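Lensa Mekonnen
Thread: the small pouch and the big bag

I want to write a little about how I pack my bag, because my cousin asked me and the answer became too long for one message. So it is a thread.
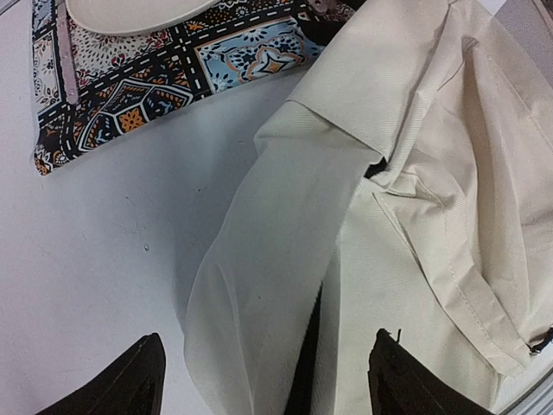

Photo: Lensa Mekonnen

1/
The patterned pouch goes in first, always. For many years I put it last, on top of everything, and then it slid down by itself and I was searching for it with one hand on the bus.

2/
I like it very much. The print is like patchwork, with black bands between the squares and white dashes that look like stitches. Every square has something different in it, flowers or paisley. My favorite is the pale blue one with the dark medallion.

3/
I bought it in December at the market in Loselden, from a woman who had a whole table of them. She wanted 22 for it. I am bad at bargaining, so I paid 22.

4/
The big bag is cream canvas. It is heavy cloth and you can see the diagonal lines in the weave. It never looks ironed. I did iron it one time, and it was full of creases again before I came to the end of the street.

5/
Somebody asked me last week if the canvas is from Flunell. No, it is from Mägi, the small shop near the old post office. Flunell makes a similar one with an inside pocket but I found the handles too short for a winter coat.

6/
Now the packing. I clear the white table completely before I start. If there are letters or cups on it, then a letter comes with me to work and I find it there three days later.

7/
Into the pouch: keys, lip balm, bus card, two pens, a small packet of tissues, headache tablets, a needle with black thread already in it. Coins also, but I take the coins out every Friday evening, no, let me say every week, because I forget the day very often.

8/
I weighed it once on the kitchen scale. It was nearly 400 grams with everything inside. I was surprised. Most of that was coins and one very big key for the cellar, which I don't need to carry at all. The key now hangs behind the door.

9/
Into the canvas bag, after the pouch: water bottle standing up on the left side, lunch box flat, then the scarf in the middle so the bottle does not knock on the box. A book if I am optimistic about the train.

10/
My mother packs the other way. Soft things at the bottom, hard things on top. She says the bottom of the bag lives longer like this. Maybe she is right, but her sandwiches are also on top and mine are not, and we both eat them a little flat.

11/
A question I got two times already: how to wash canvas. I use cold water and a little soap, by hand, and I hang it upside down. I washed the first one I owned with hot water and after this it was a bag for one apple.

12/
For the pouch I only use a damp cloth. I am afraid for the colors. There is orange and mustard and some red in the print, and it is next to cream, so I don't want to try the machine. If somebody has washed a pouch like this and it stayed nice, please write me how you did it.

13/
Also please empty your bag on a table sometimes and turn it inside out. In mine I found seven hair pins and a ticket from Zedia, the swimming pool, which closed for repairs a long time ago. There were crumbs too, but I will not describe the crumbs.

14/
About the color, because I know it will come: yes, cream gets dirty. Mine has been on the floor of bus 59 more times than I like to say. I still prefer it to a black one, where I can't find anything inside because it is so dark in there.

15/
My cousin answered me already, before I finished the thread. She uses a backpack and will continue to use a backpack. She only wanted to know where I bought the pouch.

16/
So for her and for the others: Loselden market, the side with the fabric, not the side with the vegetables. Take cash with you. I think the woman comes only in the winter, but I will ask when I go again and I will add it here.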